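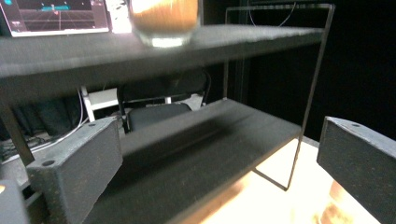 Wrist view at the two-tier shelf, fingers open on either side of the lower tier, glass cup on the upper one.

Re: [retia-dev] shelf pose drifts between tiers

Maarja Baranauskienė wrote:
> With the Hiler branch the upper tier segments fine, but the lower
> plane fit jumps by up to 15 mm between consecutive frames. Is it
> the depth or the extrinsics? Same config as Pivudholm, nothing
> else changed.

Neither, as far as I can tell. I replayed your log and the jump starts at frame 536. Up to there the plane fit has the shelf only. From 536 on, the inlier set includes points from the top face of the left finger. Fingers and shelf are both dark gray and speckled, so the color gate does nothing, and at this tilt the two surfaces are close enough in normal direction to pass the angle test.

The self-mask is rendered from the commanded jaw width. Switch it to the measured width and dilate by three pixels:

mask.width_source: measured
mask.dilate_px: 3

With that, the lower tier stays within 2 mm over the whole replay.

Two other things. The wire rod on the right is thin enough that the voxel filter drops it, so the planner treats that side as free space. I would add the rod as a static capsule until Butkienė merges the edge detector. Also, depth on the glass cup is unreliable – please don't use it as a height reference for the upper tier.

Patch is on the list as 31/mask-width. Tests pass here, not yet run on the arm.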